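Prorkcombe Sports Club, winter talk: running a netball weekend
Speaker notes, Ilaria Parisi

Start: hello, thanks for coming out in November. Ask who has played in a two-day tournament. Ask who has run one. (Expect far fewer hands!)

Our first go had 2 courts and a borrowed scoreboard. Last time we had 67 matches over the weekend and nearly 1000 people through the doors of the Moschos Hall. I still grin when I think about the noise in there on the final afternoon.

Draw and timings. Short matches, one central whistle, every court starting together. Yiğit Işık worked out the timetable for us and I can't praise it enough. Explain the gap after lunch: we left one slot blank in the afternoon, and it swallowed every delay from the morning. Keep that slot, even when a late team begs you for it.

Umpires. Book them before you book anything else. Feed them well. Pair a new umpire with an old hand for the first round, then swap the pairs round. Tell the story of the under-14s semi-final, the one that went to extra time twice.

Teams from further away. Many of them stay over, and they play so much better after a proper night's sleep than after three hours in a minibus. Ask for rooms early and ask for a group price.

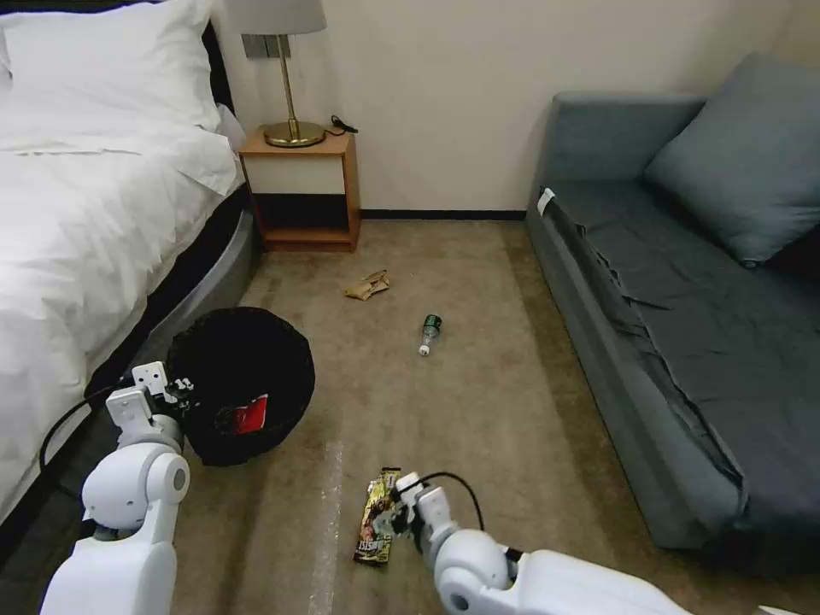
Bed and sofa in one of the rooms.

Send each team manager one sheet with the hall address, the first match time and a phone number that will be answered. Breakfast before seven needs arranging well ahead, so ring and check it.

Pause for questions here if people look keen.

Money. We charge 100 pounds a team. Brikon lent us the bibs and post padding, and the Prekadier café ran the tea bar, which was heaving all weekend. Say how the raffle went (brilliantly, go and get a hamper). 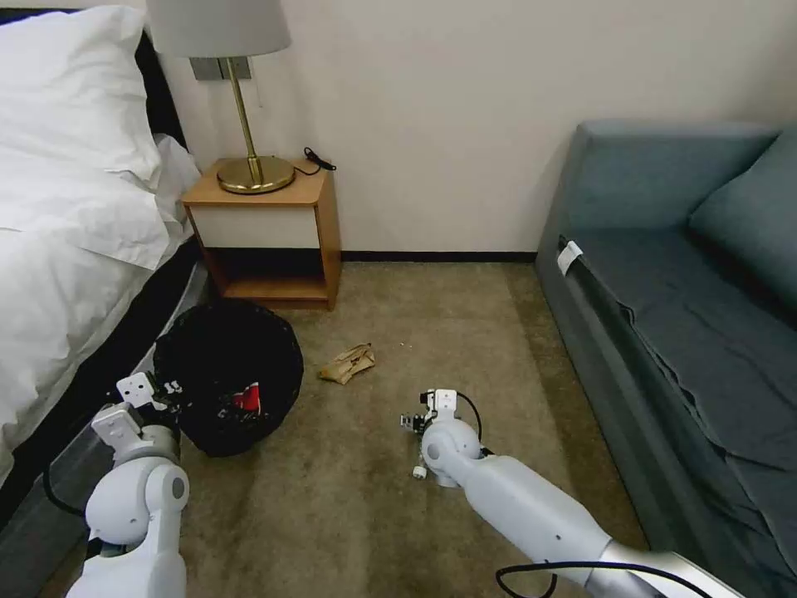 The tea bar also gave the parents somewhere to gather between matches, and that's where half of our new helpers came from. Put it near the results board. People come to read the scores, buy a flapjack and end up signing up to keep time on court two.

Walking netball. My favourite part! We added it as a friendly session at the end of the first day and the players were roaring with laughter. Several have joined the evening group.

Finish with next year's plans: a mixed event, a longer warm-up area, better signs from the car park. Pass round the sign-up sheet. Remember to collect the pens.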